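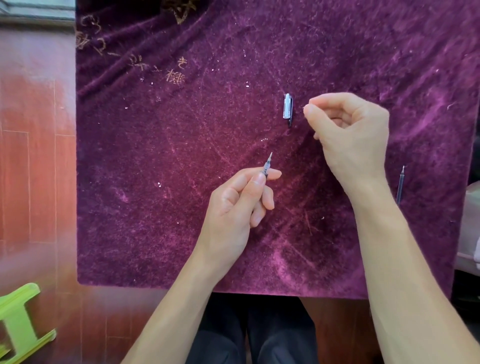 Perception and Planning Group, Fitaldale Technical College
Group pages > Visits > Ostix, Estodthorpe
May 15, 2023 | by the group's web editor
14 shares | 3 comments

Our group went to the Ostix software office in Estodthorpe with two questions. How do they turn recordings of human hands into something a planner can use, and how much of this work is still done by a person with a mouse? We received a good answer to the second question and half of an answer to the first.

The office is on the upper floor of the Shiferaw building, a short walk from the train station. I had expected machines everywhere, but most of the space is desks and monitors. The people who met us write the labeling tool, the hand tracker and the part that proposes a sequence of steps. They asked us to keep our questions until the coffee, and we did not manage this.

The task they opened on the big monitor was a gel pen in pieces, handled on a purple cloth and recorded from the position of the head. It is a small task and I liked it for that reason. Everybody in our group has put a pen together, so we could argue with the software from the first minute.

The labeling tool shows the video at the top and three tracks under it: left hand, right hand, and objects. A person marks when a grip begins and when it ends, and gives each grip a name from a list. The list has 132 names at the moment. We asked who decides when a new name is needed. Two people must agree, and then the older recordings are searched for places where the new name would fit better. This search is slow, and they would like to replace it.

The hand tracker runs before the person starts, so the tracks are already filled with guesses. On the pen recordings it is quite good at the hands. The objects are another matter. A clear cap on a cloth which shines differently in every direction is difficult, and the brushed streaks in the pile are sometimes detected as edges of a thing. One of us asked why they do not use a plain mat. The reply was that people's homes do not have plain mats, and that an easy background teaches the detector very little. I agree, although I would keep some plain ones for comparison. 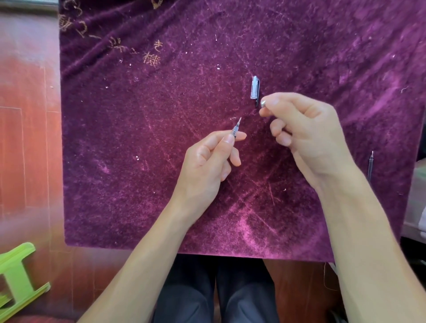 Perception

A large part of the discussion was about very small things between two fingertips. With the transparent front section in the left hand and a shiny metal piece in the right, the tracker has only a few bright pixels for the metal, and the fingers hide the rest. Their current solution is to stop asking the detector for it. The software keeps a belief that the hand holds "a small part", with a probability for each candidate, and waits until a later moment makes one candidate more likely. In the viewer this appears as a gray bar which slowly takes a color. I found it the nicest piece of the whole tool, because you can see when the software is unsure.

The refill near the right edge of the cloth is treated in a similar way. It is thin and mostly clear, and the detector loses it often. So the program remembers the last position and draws a dotted outline there until something contradicts it. During the demonstration the outline stayed on the cloth for several seconds after a hand had passed over it, and we had a friendly dispute about whether this is memory or stubbornness.

They evaluate on 151 recordings which the labelers never use for training. For each change to the tracker a report is produced overnight, with the worst 6 recordings at the top. I wrote this down for our own work. We always look at the average first and then we are tired.

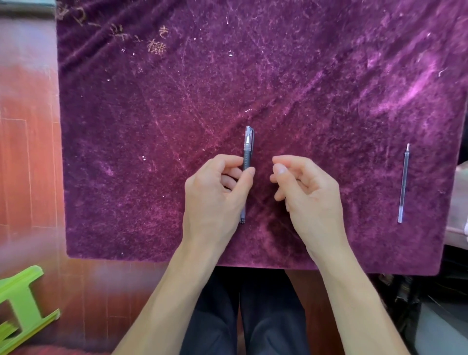

From labels to a plan

After the coffee we saw the planning part. It reads the finished tracks and builds a graph, where a node is a state of the parts and an arrow is an action of one or both hands. The pen standing upright in the left hand, with its cap on top, is one such state. The right hand next to it, pinched but with nothing in it, was more interesting for me. The older version of the software called every pinch a grasp, and the graph was then full of objects which did not exist. Now there is a separate label for a hand which is shaped for a grasp but is empty, and the planner treats it as a hint about what may come next.

The graph is made from more than 2000 labeled actions. It is possible to ask it for a different order of steps, and it refuses if the order would need a third hand. We tried to trick it by asking for the cap before the refill. It accepted, and then added a step to take the cap off again. This is correct, I suppose – but no person would do so.

What I missed was the control side. The step from the graph to forces and speeds is done by another team, and we saw only one slide about it. For a spring or a thin refill this is exactly where our own experiments fail, so we asked for a second meeting.

Notes for those who go next time

Take the earlier train, because the door of the Shiferaw building is locked at lunch. Bring a recording of your own if you have one. The labeling tool can open ordinary video files, and they were willing to try ours, but we had left it on the computer in Fitaldale.

The export format of the tracks is plain text, one line for each event. I have put my notes about the columns in the group folder, and two columns still have a question mark.

3 comments | Share this page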